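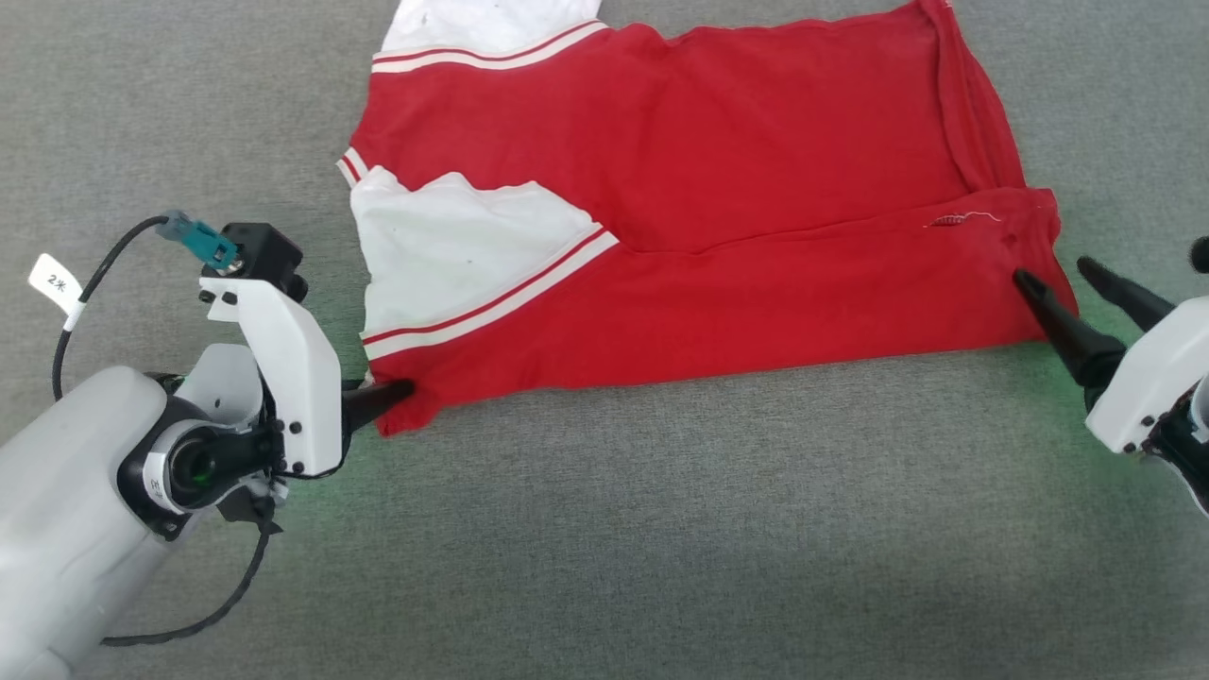 Red and white, folded in half on the gray carpet.

Home & Laundry | People We Like
207 shares | 2 comments

Jayanthi Varma folds on the floor. I'd been told this before I met her, and I still looked for a table when I came in. "Tables are too narrow," she said, already down on her knees. "You get one sleeve hanging off and the whole shirt slides after it. Carpet holds on to things."

She looks after the kit for Plimenik, a club with more teams than I could keep straight, and she's been at it long enough to have opinions on every kind of shirt ever made. Over 300 of them pass through her hands in a season, and then there are the old ones, which people give her because they can't bear to throw them out. I asked if she ever gets sick of it. She laughed at me! "I get sick of socks. Shirts I like."

So we talked about shirts, mostly red ones. Her favorites are cotton knit with a white panel and striped trim, and she folds those differently from the shiny modern stuff. "Cotton remembers," she told me. "If you fold it badly and leave it until November, you'll be ironing that crease until Christmas." She lays the shirt flat, smooths it out from the middle with the side of her hand (never the palm, she was quite firm on this), and then brings one half over the other. I tried it and got a lump. She undid mine without a word and gave it back to me.

The stripes are how she checks herself. "If there's a stripe along the edge, you've got a ruler sewn into the shirt. Why would you look at anything else?" I have been folding striped things my whole life and never once used the stripe.

We got onto repairs, because I'd spotted a little frayed bit of white thread on a red one and gone to pull it. Big mistake. "Don't you dare," she said. Her rule is that loose threads get looked at under the lamp, and then either snipped close or drawn through to the back with a needle. Anil Alva, who coaches the juniors, pulled one years ago and opened up half a hem. She still brings it up with him. "He bought me a very nice pair of scissors after that," she said.

I wanted to know about side seams too, since mine always go wavy. Hers do as well, she admitted, and she doesn't fuss. A quick tug at both ends, then leave it. "You're putting it in a drawer. The drawer doesn't care."

By the end I'd managed four decent ones and she'd done the rest of the pile while talking. I asked what she was doing with the evening. "Socks," she said, and made a face.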